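# The towel question

At the Otora guest house in Mokgethi, the linen room has four shelves and a pale table, and most of the work is done standing at this table. More than 1000 towels pass over it in a busy November.

White cloth is folded lengthwise first and then rolled, always away from the body. The hand must stay light. If you press, the roll becomes hard and the guest feels it like a stick.

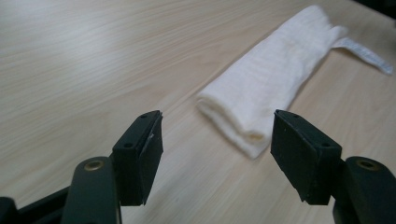

The loose end is a matter of taste. In the older houses of Felel they hide it inside the last turn, but at Otora they leave it for the next person to pull. I prefer the second way, although my own rolls open before I reach the bathroom.

A rolled towel also takes less shelf than a flat one, and you can take one from the middle without disturbing its neighbours.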